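Planning the budget for a hand-held gripper kit

Step 3: Price the consumables before the hardware

Start with the parts that wear. On a two-finger tool these are the soft pads, and after them the printed markers on the fingers. At Zindeck we order pads in packs of 20 and hold one unopened pack per tool. Enter them as a running cost, separate from the purchase price.

Next, list the props and the space. Bulky items such as bathroom fittings cost little to buy but a good deal to deliver and store. Get the delivery quote in writing. Backdrop cloth, stands and clips go on the same line.
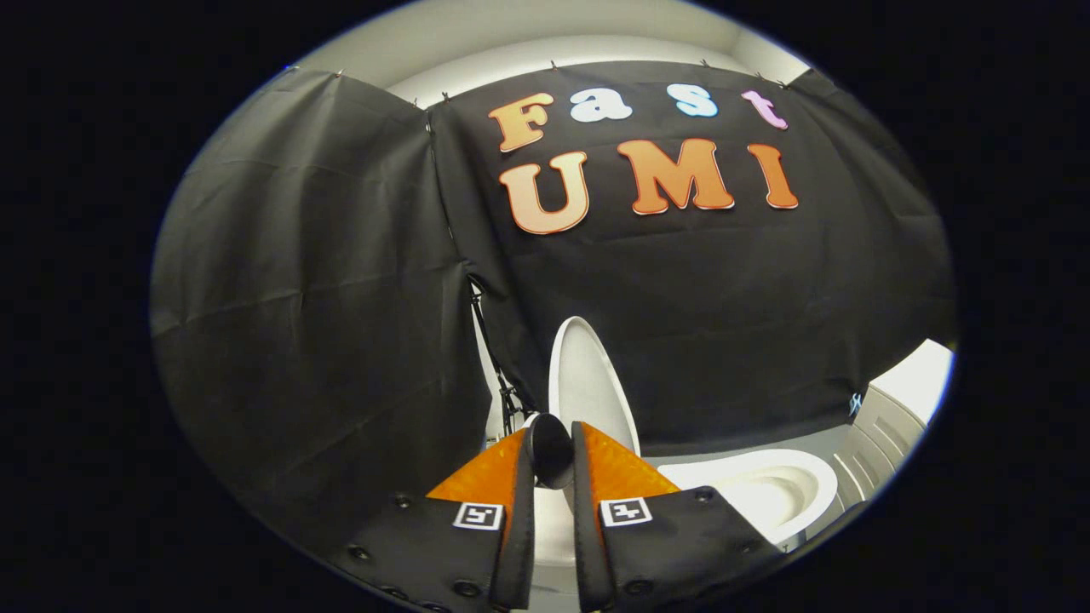
Allow 40 per cent of the first-year figure for operator time. Yvonne Lockwood's first sheet for the Stuven site put it at 19 per cent and had to be redone in November. Include set-up and clearing away, and the hours spent checking recordings.

Step 4: Compare quotes

Ask each supplier for the same items in the same order. Skilel quotes spare fingers singly; Cárdenas sells them in pairs, so convert to a price per tool. Check whether fasteners are included. Our last parts list ran to more than 211 lines, mostly screws.

Send the finished sheet to Nayeli Huaranga for approval before placing any order. Leave the contingency line blank until she has returned it.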